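Can robots do the chores yet? Your questions answered

Can I buy a robot that tidies the house?
Not one that does the lot, sorry! Robot vacuums and mowers are great at their one job, but clearing a kitchen table means dozens of little jobs, all different. It's the bit I find most exciting, so most of this page is about it.

Why is a shopping bag so hard?
Because it won't keep its shape. A tin is the same tin however you pick it up, but a thin plastic bag folds, sticks to itself and hides what's inside (and squashed grapes are nobody's idea of a success). Luuk Dewulf, who looks after our bag trials, went through 136 attempts in March and says he could still watch another 100.

What sort of table do you mean?
Fruit, snacks, a cloth and a bag, all sharing one blue tabletop.

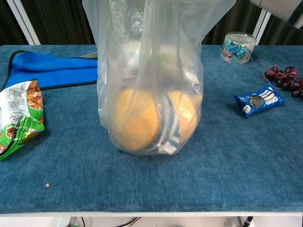
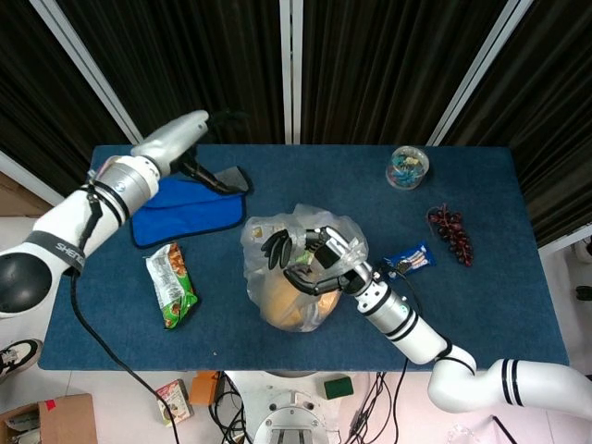
Are two arms better than one?
For bags, I think so. One can hold the opening while the other reaches in. Folding is much the same, as anyone who has tried a towel one-handed will know.

What about shops and warehouses?
They're further along! At the Prelmont packing hall the boxes come in 12 sizes, the lighting never changes and there's no dog. Mixed bags of groceries still go to people there.

How fast are they?
Slow. A bag I'd unpack in roughly 2 minutes can take a robot long enough for me to make tea and drink it.

Will it break my things?
Today, sometimes. Grip is getting gentler every year, but I'd keep the good glasses in the cupboard.

Can I suggest a chore?
Please do, we love getting them. Odd socks and duvet covers are already on the list.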